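Rokgate Home Robotics Trial
Progress report to the Weltley Fund, period ending December
Prepared by Suryani Jugah, project lead

1. Summary

The table clearing task was stopped for part of this period after a fault on Raju, the first of our two robots. The right gripper lost its signal while the arm was moving. There were no injuries and no damage to the home. The fault has been traced to a cable, a repair has been made, and work has started again at reduced speed. We are behind on the number of runs and ask for the end date of this stage to be moved, as set out in section 5.

2. What happened

Raju was clearing packaging from a folding table and taking it to the waste bin by the cabinet. On the way back from the bin the right arm rose higher than usual and the gripper cable pulled tight. The gripper stopped reporting its position. The arm should have halted at once. It carried on to the end of its planned move, and Zulkifli Mangundap pressed the stop button. By then the fingers had closed on the edge of a flattened box and dragged it part of the way off the table.

The log shows a gap of 4 seconds between the loss of signal and the stop. Our own limit is 2.

3. Cause

There were two separate problems.

The cable to the right gripper loops outside the arm. The clip holding it had worked along towards the wrist, which left too little slack when the arm was raised. The plug had come partly out of its socket. Zulkifli found the same wear starting on Rara, the second robot, although Rara had shown no fault.

The second problem is in our software and is the more serious of the two. A lost gripper signal was treated as a warning when it should have been treated as a fault. This setting was left over from bench testing, when grippers were often unplugged on purpose. It should have been changed before we went into a home. It was missed in the checks, and I signed those checks off.

4. Work done since

The clips on both robots have been replaced with a screwed type and the plugs now lock. A lost signal from either gripper stops both arms. We tested this by pulling the plug by hand with the arms in different positions, and the stop came inside the limit each time. Cable slack has been added to the start-of-day sheet.

Arm speed stays at half until the next review. Zulkifli stands within reach of the stop button during all runs.

5. Progress against plan

We have completed 1,862 runs in this stage. A further 189 were logged on the old setting between the last full check and the fault. We have left these out of the total until they have been gone through one at a time. Flat cardboard and clear plastic remain the hardest items, and results for both are much as they were in the last report.

We ask for the stage to be extended by four weeks. No extra money is needed, as the parts came out of the repairs budget.

6. Pictures
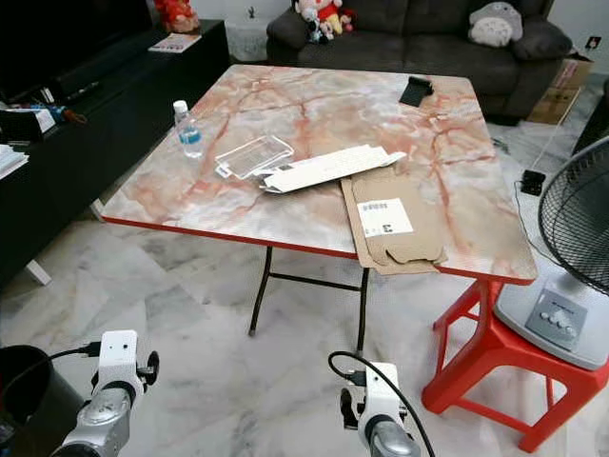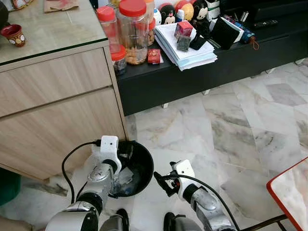
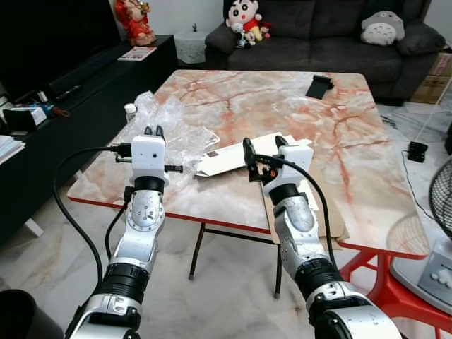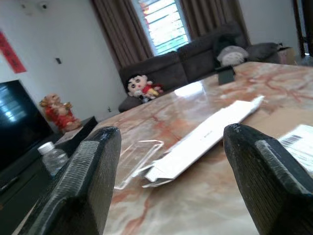 Gripper view of the table, with the white box and clear tray between the fingers.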